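Teaching Two Arms to Put Away Groceries
Final report, Practical Course in Robot Learning
Eleni Milošević
30 July 2021

1. What we set out to do

The plan in February was modest: show a pair of robot arms how to move pretend groceries onto dishes, record the showing, and train a model to do it without us. The proposal called this "a warm-up task." I wrote the proposal, so I have no one to blame for that phrase.

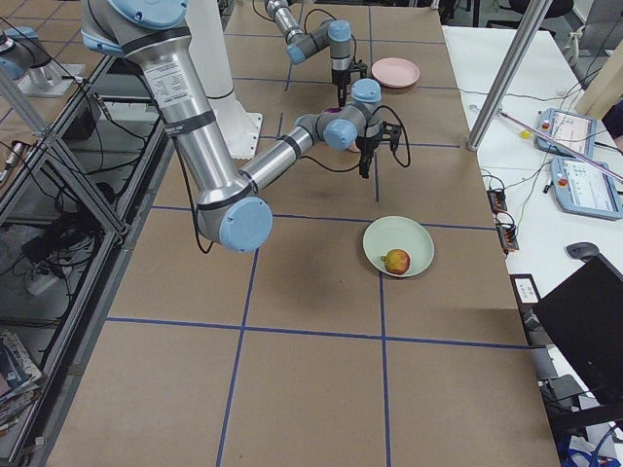
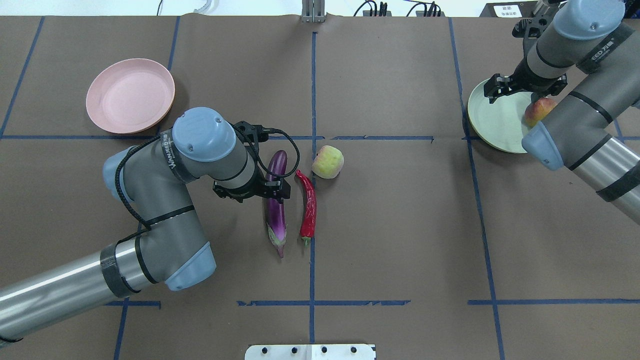
Both views have the taped grid on the brown paper, which we used to decide where things go before each demonstration.

Why not just program the movements instead of showing them?
For one fixed layout, programming would have been quicker. Once the food can start anywhere on the table, you have to write a rule for every case you can think of, and then the ones you can't. Showing lets the model pick up the in-between cases from the spread of the demonstrations, provided the spread is decent.

2. Two ways of showing

We tried both of the usual methods. In hand guiding, you switch the arm into its compliant mode, take hold of it near the wrist and walk it through the task. In remote control, you stay away from the table and drive the arm with a pair of handheld controllers while it follows along. Our control program for the second method is called Urov. The logging program is called Morov. They were named by the previous group, who left no explanation and very little documentation.

I expected to prefer hand guiding. It feels natural for the first few minutes, and then your shoulder starts to have opinions. The larger trouble is that the demonstrator's hands and forearms are all over the camera views. Our first model trained on that data did rather well at recognizing my sleeve. When the sleeve was absent it moved to a point above the table and waited there, I assume for me.

Hand guiding also makes two-arm work close to impossible for one person. You can hold both wrists, but then you have no hand left for the gripper buttons. We tried it with one person per arm and found that two people who agree completely on a plan will still start at different moments.

Remote control fixed the sleeves and made everything else slower. There is a small delay between your hand and the arm, and new operators fight it. They push, nothing happens, they push more, and then both pushes arrive. The cure was practice and turning the speed limit down to a level I would call dignified.

3. The demonstrations

We recorded 800 demonstrations by remote control, spread over 22 sessions. Each one starts with both arms in the home pose and ends when the grippers are open and clear of the dishes. We logged joint angles, gripper width and the camera streams. Anything with a collision or a dropped item went in a separate folder called "character building," which I have been asked to rename before the data is handed over.

Some notes for whoever takes this on next:

Round things are harder than long things. A two-finger gripper closes on a peach along a very small patch, and if you come in a little off center the peach leaves. Approach from straight above and close slowly.

Long things are easy to pick up and annoying to put down. The eggplant needs the wrist turned to line up with it, and operators kept forgetting to turn it back. The model learned to forget too, very faithfully.

Pauses are data. If you stop halfway to think, or to answer somebody at the door, the model sees a perfectly good reason to stop halfway. We cut the long pauses out afterward with a script. I would rather have kept the door shut.

Agree on which arm takes what. We started with "whichever is closer" and every operator had a different idea of closer. After we settled on the center tape line as the border, the two arms mostly stopped reaching for the same item.

4. Training and results

The first model used only the early sessions and was poor. The second used everything outside the folder mentioned above. In our final test it succeeded in more than 10 runs in a row before missing a grasp, and then it missed several together. The misses were nearly all on items placed far from where we had usually put them. People say they are placing things at random and then put them somewhere comfortable.

Recovery was weak. After a failed grasp the arm often carried nothing, very carefully, to the plate and released it. We had few demonstrations of a miss followed by a second try, because we had been throwing them out as bad ones. In hindsight some of the character building belonged in the training set.

5. What is left to do

The next group will move the setup to the room in Allach, and the camera calibration will have to be redone. Sangkhawat, the labeling tool, still crashes if a session name contains a space. The workaround is underscores.

I would collect the corrections first, by remote control, starting with the items near the outer tape lines. The controller batteries are in the second drawer, and the charged ones are supposed to be on the left.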